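Drastimmont 卓上双腕キット「Sarier」
自宅や共同工房で組む、二本腕の仕分けベンチ

腕が二本あると、遊べることが一気に増えます。片方で押さえてもう片方でつまむ、右から左へ渡す、二本で同時に別々のカゴへ入れる。Sarierは、そういうことを自分の机でやってみたい人のための組み立てキットです。設計した私たち自身がいちばん楽しんでいるので、少し早口になるかもしれませんがご容赦ください!

■ 組み立てについて
工具は六角レンチ一式とプラスドライバーがあれば足ります。はんだ付けはありません。ネジは全部で200本、袋ごとに工程番号を振ってあります。慣れた人なら土曜の朝に始めて夕方には腕が動きます(初めての方は二日みてください。配線の章で必ず一度は手が止まります)。
フレームはクランプ固定でも直付けでもかまいません。天板の厚みは36mmまで対応、それより厚い机にはロングクランプをお使いください。

■ 作業面とカゴ
作業面には緑を選びました。白い部品も濃い茶色の部品もはっきり浮いて見えるので、カメラで位置を拾う練習にはとても具合がいいんです。カゴは手芸店や百円ショップの小さなプラスチック製で十分。色を変えておくと、プログラムの中でも「青へ」「黄へ」と書けて、読み返すときに助かります。

腕は作業面をはさんで向かい合わせに取り付けます。肩の位置を左右の端まで逃がしてあるので、中央は両方の手が届く共有エリアになります。ここの取り合いをどう解くかが、このキットのいちばん面白いところです。最初は片腕ずつ動かし、次に速度を落として二本同時、と進めてください。
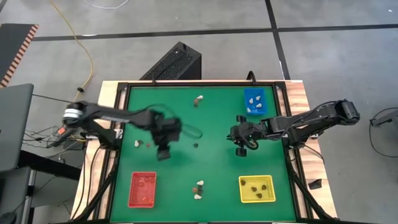 Slavica Angelovskiさんからは、こんな感想が届きました。うちの工房では最初、二本とも同じ部品を取りに行って毎回にらみ合いになっていた。順番待ちのルールを一行足したら急に仲良くなって、みんなで拍手した。ただ、左腕のケーブルはもう少し長いほうがうれしい、とのことです。

ケーブルの件はそのとおりで、8月出荷分から片側54cmのものに変えました。以前お買い上げの方にも延長ケーブルを実費でお分けしています。

■ グリッパー
標準は平行開閉式で、指先は差し替え式。小さくて平たいものには薄い爪、丸いものにはゴム付きの爪が向いています。指先の形状データも公開しているので、3Dプリンターをお持ちの方はぜひ削ったり伸ばしたりしてみてください。工房のTehraniでは、スプーン型の指先で豆をすくう人まで現れました。あれは本当に感動しました。

■ 制御ソフト「Sasura」
腕を手で動かして覚えさせる方法と、Pythonで書く方法の両方が使えます。サンプルは40本。つまむ、置く、色で分ける、渡す、あたりから始めるのがおすすめです。ノートPC一台で動き、ネット接続は初回の導入時だけ必要です。

■ セット内容
アーム二本、平行グリッパー二個、フレーム一式、緑の作業面、電源、非常停止スイッチ、配線材、組み立て冊子
※カゴ、机、PCは含まれません。

■ ご注意
動作中は作業面に手を入れないでください。非常停止スイッチは利き手の届く場所に。床を通すケーブルは、足を引っかけないようテープかモールで留めてください。

部品単位での販売もしています。モーターの予備は一個から、ネジは袋単位でどうぞ。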